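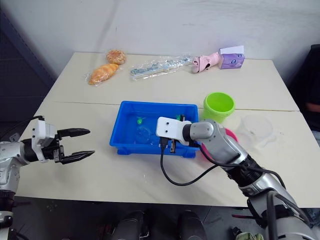 Imogen Tarrade

SCOOP! How the fish game works (and why the fish don't sink)

Blue tray, toy fish, a cup or bucket to put them in. That's most of it. You can buy the fish game in a box, or you can put one together from bits you've already got, and you'll learn quite a lot about water while you're at it. Let's go.

What is the fish game?

You have some little plastic fish in some water. You have a little net. You get the fish out with the net and drop them in your bucket. Sounds easy. It's a bit easy with one big slow fish and not at all easy with small ones that skid off every time you get close.

The game is a cousin of a very old one from Japan called kingyo sukui — say it "king-yo soo-koo-ee" — which means goldfish scooping. You see it at summer festivals there, in July and after, when it's hot and everybody is out late. The scoop in that one is made of thin paper. Paper gets soggy. Soggy paper rips. So you have to be quick AND gentle, and if your scoop tears right through, your turn is over. Lots of people play with toy fish now instead of live ones.

A mesh net doesn't rip like that so you can have as many goes as you like. Good if you are 7. Good if you are 81 too.

Why have a net and not a spoon?

Try it with a spoon! Really, go and try. What happens is the spoon pushes water in front of it and the water pushes the fish away. Chase, chase, chase. Then when you do get one you've also got a spoonful of water, which goes in the bucket or up your sleeve.

A net is mostly holes. Water goes through the holes and the fish can't. So there's less of a push, and when you lift, the water drops out and the fish stays behind. A sieve does the same job with peas. So does a colander with pasta.

The holes only have to be smaller than the thing you're catching. That's the whole secret of nets, sieves, teabags and the plughole strainer in the kitchen sink.

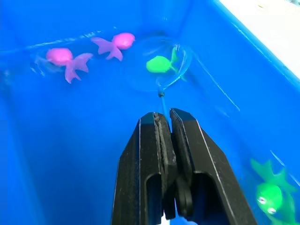

By Imogen Tarrade, Science Writer for Younger Readers

Two pink fish floating, one green one in the net. Look how hard it is to see the mesh in the water. There's a ring, a thin blue handle, and the bit in the middle almost disapears.

Is the water blue?

Nope. The water is clear. The tub is blue, and you are looking straight through the water at the tub. Pour the same water into a white bowl and it would look white-ish. Pour it in a red bucket, red. (Very deep water does look a tiny bit blue all by itself, but you'd need a lot more than a tubful to notice.)

The pale wobbly bands on top are light bouncing off the water. Still water makes a neat reflection, like a mirror. Give the tub a nudge and the reflection goes all wiggly, because the top of the water isn't flat any more.

Why do toy fish float?

Plenty of people say "because they're light". Hmm. A pin is light and a pin sinks. A log is heavy, too heavy for you to lift, and a log floats. So light and heavy isn't quite the answer.

What matters is how heavy a thing is FOR ITS SIZE. Scientists call that density. Imagine a lump of water exactly the same size and shape as your fish. If the fish weighs less than that lump of water, it floats. If it weighs more, it sinks. Toys made to float often have air shut up inside, and air weighs hardly anything, so you get a big round body without much weight.

If yours has a hole and fills up with water, the air gets out and the fish sits lower and lower. Sometimes it goes right down to the bottom. Squeeze it or shake it out and leave it to drain, and up it comes next time.

Try this

You need: a washing-up bowl or deep tray, water, a towel, and a grown-up nearby (always, with water, even a little bit of water).

Find 9 small things from round the house. Ask first! Good ones are a cork, a coin, a grape, a plastic brick, a metal spoon, a lolly stick, a pebble, an orange, and a bottle top.

Guess before you drop. Float or sink? Say it out loud so you can't change your mind.

Then drop them in one at a time.

Now peel the orange and try that one again. I won't spoil it. Clue — think about what's in the peel.

How to play

Rule set number one, for on your own. Start with all the fish in. Catch them all. Do it again with your other hand. Then try it using only the edge of the net. Tricky.

Rule set number two, for 2 players. One bucket each, any colour as long as they're different. Take turns, one scoop per turn. Pink fish count one point, green fish count two. If a fish falls off your net on the way it goes back in the water and you don't get the point. No blocking with your elbow.

In the version we call Brendemow you have to put the right colour in the right bucket. Green in green, pink in pink. Wrong bucket and you lose a point. It's slower but there's a lot more shouting.
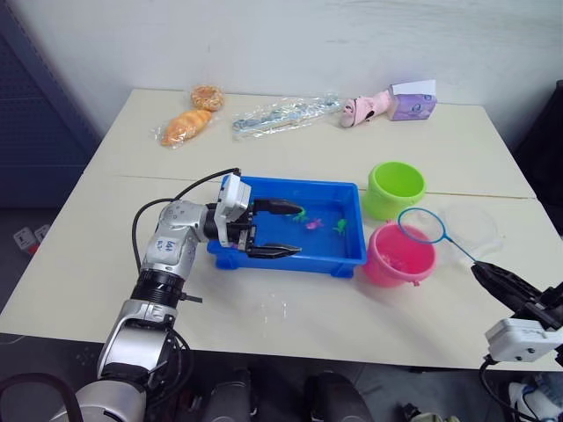

Photo: Niltitz Play Library

No water? Play it dry

A tray with no water in it is still a game. Three toy fish on the bottom, two green and a pink, a green bucket and a pink bucket standing next to it. Try picking up with two fingers only, like a pair of tongs. Thumb underneath, pointing finger on top. Or swap fingers, or use real kitchen tongs.

You'll find it's a different sort of hard. In water the fish slides off when you get near it. On a dry tray it stays where you left it, but it's lying flat and it's awkward to get hold of. Go for the body and not the tail, there's more to grip.

Sloping sides help, by the way. Push a fish gently against the side and it can't run away from you. Works wet too. Corners are even better, that's where the fish have nowhere left to go.

Words to know

Mesh — threads or plastic with lots of little holes between.

Density — how heavy something is for its size.

Reflection — light bouncing off a surface and into your eyes.

Rim — the edge round the top of a cup or bucket. A thick one is nicer to hold.

Putting it away

Tip the water out, with help if the tub's full, water is a lot heaver than it looks. Shake the fish. Lay them out on a towel and don't shut them in a box wet or they'll go slimy and smell. Net last, hung up by its handle.

Next in this series: why soap makes bubbles

Page last updated 29 November 2020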